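July, 6:40 a.m.

Woke before the alarm again. The electric bill came yesterday and I put off opening it until this morning. 687 for two months, mostly the air conditioner. I'll run it less at night and see if I can still sleep.

Walked to the Jalville end of the canal and back before it got hot. The water is low and the path past the Dudeck warehouse is still closed, so I had to go around by the road. My knee was fine going out and sore coming home. I should do the stretches – I keep saying that.

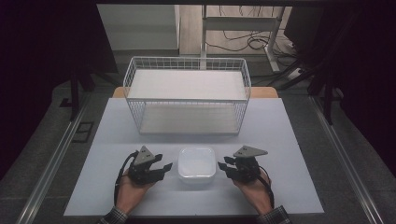

White basket on the table, July.

Kamol Yensuk called after lunch about the choir. We have 18 signed up for the fall and only five of them are tenors, which is better than last year. He wants to do the long piece again. I said I would look at it but my voice isn't what it was in the upper part, and I'd take the second line if he lets me.

Read forty pages of the river book in the afternoon and fell asleep over it. Rice and eggs for supper. Rain started after eight, hard for ten minutes and then nothing. Need to call Chareonsuk about the gutter tomorrow, and buy stamps.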